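Visit to the Nirkcombe student robotics workshop, August

Six of us from the Orel evening class went over to see how the Nirkcombe students run their summer project.

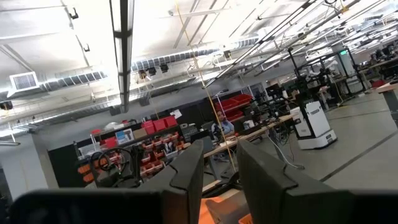
The workshop

It is one big room with an open ceiling, pipes and ducts on show, and a long bench with a light wooden top. Parts are kept in red and orange bins on the shelving. Amparo Castaño, who teaches the course, met us at the door and let us wander for a bit before she began.

The project is called Utumance. The students have to get a two-fingered gripper to pick small items out of a basket and put them down in a marked place. There are 3 teams, and each has the same parts and the same budget. They write their own software and share one log, which stood at 2,707 attempts when we visited. Of those, 378 were from the last week of term.

What we were told

Most of the early failures came from the fingers closing too soon. One team slowed everything down and did better. Another changed the angle of approach, and they were still arguing about it at lunch.

Cárdenas, the supplier, sends spare fingers but they can take more than three weeks to come. The students have learned to be careful – they check the screws every morning and write it on a sheet.

Questions from our group were mainly about cost and safety. Beginners spend their first sessions on the stop button and the bench rules, then work in pairs.

Getting there

The bus stops at the bottom of the hill and it is a steep walk up. Tea was provided. We would like to go again in the spring, when the teams show their final runs.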